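Comparing Two Hand-Held Grippers for Picking Up Small Round Objects
Project report, Robotics Lab Course
Orest Holovko

1. Purpose

The course asks each student to test one piece of equipment that will be used by the next group. I compared two hand-held grippers, which we call the Kivon and the Keogh after the names on their drawings. Both have two fingers worked by a trigger and a camera that looks down over the fingers. The next group wants to record grasps by hand and use the recordings to train an arm, so the grippers have to be comfortable, repeatable and easy for the camera to see.

I limited the test to one object, a table tennis ball. It is light, it rolls if the fingers touch it unevenly, and it stands out well against a white surface.

2. Equipment

The Kivon has straight fingers with bare plastic faces. Its trigger is short and stiff. The Keogh has fingers carried on links, with brass eyelets at the joints, and its jaws stay angled toward each other as they close. It was printed before I joined the lab and the jaws have had a lot of use. The screws on both are the same size, which saved time when I had to tighten them.

The camera software was Wellevo, with the default exposure. I tried a darker setting at first but lost the edges of the Keogh fingers, so I went back.

3. Setup

The tabletop was white for all trials. I placed the ball by hand, let it settle, and started each trial with the fingers open and the ball out of reach. The trial ended when the ball had been lifted, held for a count of 5 and put down again. If the ball rolled away or dropped, I marked the trial as failed and did not repeat it.

The starting distance matters for the recordings. If the gripper begins too close, the approach is short and there is little for the arm to learn from. With the ball well ahead of the open fingers, the whole approach is in view of the camera.
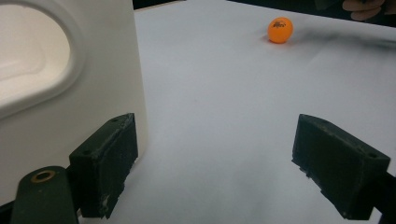

Yevhen Stelmakh read a draft of this section and asked whether a start that far back was fair to the Kivon, which is heavier at the front and tends to dip when the wrist moves forward. He thought the dip would show up as a failed grasp when it was really a fault of balance. He suggested running a second set from close in and reporting the two separately.

I did this. The first set is called "far start" and the second "near start" in my notes. The dip was real, but it caused only 2 of the Kivon failures. In both, the fingertips touched the table before they reached the ball. The other failures happened during closing and were the same from either distance.

4. Results

I ran 86 trials in total, split evenly between the grippers. The Kivon failed 8 times. The Keogh failed 5 times. The difference is small and I would not choose a gripper from the totals alone.

The type of failure was more useful. With the Kivon, one finger usually arrived first and pushed the ball sideways, and by the time the second finger closed the ball had started to roll. With the Keogh, the ball sometimes slid forward out of the jaws. This happened when I closed too high on the ball. When the jaws met it near its widest point, it did not slip in any trial.

Closing slowly helped with both grippers. I did not measure trigger speed, which was a mistake, and the next group should add a sensor for it.
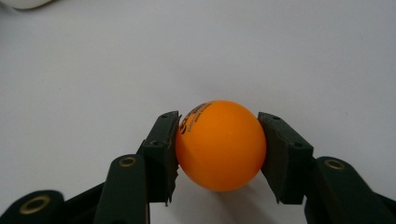
The pads are the weak point on the Keogh. Their edges fray, and a frayed pad changes the grip a little from one session to the next. I trimmed them once, between the two sets, so the near start results may be slightly better than they should be. The Kivon has no pads to wear out, but its bare faces slide on the ball if the squeeze is light.

Comfort was harder to judge. My hand was tired after the Kivon set and I took a break before continuing. The Keogh trigger has a longer pull and needs less force.

5. Camera View

Both grippers are dark, and both show up clearly on white. On the black bench mat I could hardly see the Kivon fingers at all. I did not run trials on the mat for this reason.

6. Recommendation

I recommend the Keogh for the recordings, with new pads fitted before the work starts. Dirkside sells a thin rubber sheet that can be cut to size, and there is some left in the bottom drawer. The Kivon should be kept as a spare. If someone has time, moving its camera mount back toward the handle would probably reduce the dip.

The trial sheets are in the project folder, with far start and near start on separate pages.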